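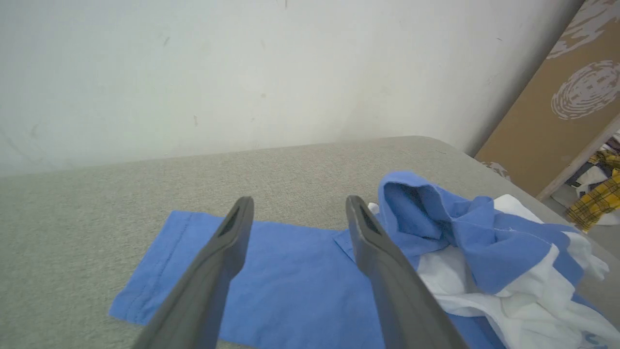
## Irnetti hand-guided teaching kit: three weeks of laundry

I bought the Irnetti kit in November, after Benedicta Osei let me try hers for an afternoon and I came home talking of nothing else (my poor family!). You hold a handle, you do the chore, and the gripper on the other end copies you while everything gets saved as a demonstration. I picked folding, as I suppose everybody does, and I've now recorded 176 runs of it.

The handle is a joy. It's light, the squeeze feels natural, and by the second evening I had stopped thinking about my fingers altogether. The wrist view is good too, with both fingertips in sight over the cloth, so when I've got a nice flat stretch of light blue fabric under them I can line up on the hem without craning my neck.

Heaps are harder. Where the blue is bunched up with something white, I can tell the colors apart easily enough, but judging how deep a fold goes is a different story, and I still pinch two layers when I want one. Ebenezer Aryee told me to come in slower and at a slant, and bless him, it helped.

My one real grumble is the software. It sorts your runs in batches of 20, and deleting a bad one means scrolling through the whole lot. Oh, and the cable is short!

Would I buy it again? Yes, gladly, though I'd order the longer cable at the same time. Four stars from me.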